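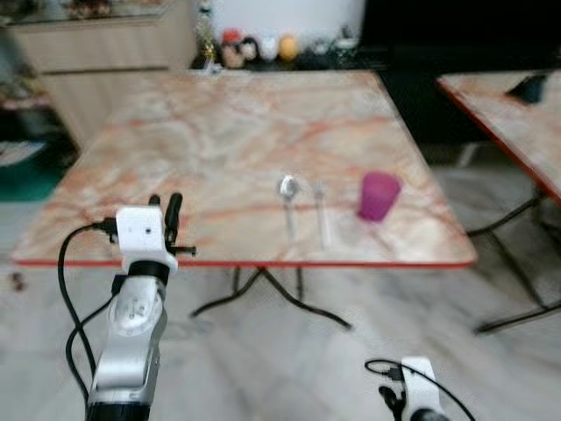 Table station, left arm with gripper open. Spoon, fork and cup set out on the right half.

Tido build - pre-run check, shared workshop
Sheet 6, December

Emergency stop reachable from the operator's side: OK
Comment: moved to the near post, lead taped down.

Supply fuse and earth: OK

Left gripper, fingers and collar: OK
Comment: collar screws nipped up. Griteck pads still to be fitted.

Left arm cables: ATTENTION
Comment: they loop out at the side of the gripper. Clip them before anyone raises the speed limit.

Right arm cable: ATTENTION
Comment: thin lead arches well out. Shorten the slack, leave enough for full wrist turn.

Reach limit, 300 mm past table edge: OK

Joint grease: due at 3000 cycles
Comment: counter reads 441. Use the Nasrallah tube, the other one is for the lathe.

Table feet: OK

Software speed cap: NOT CHECKED
Comment: Gasa laptop was flat. Slow mode only until this is signed.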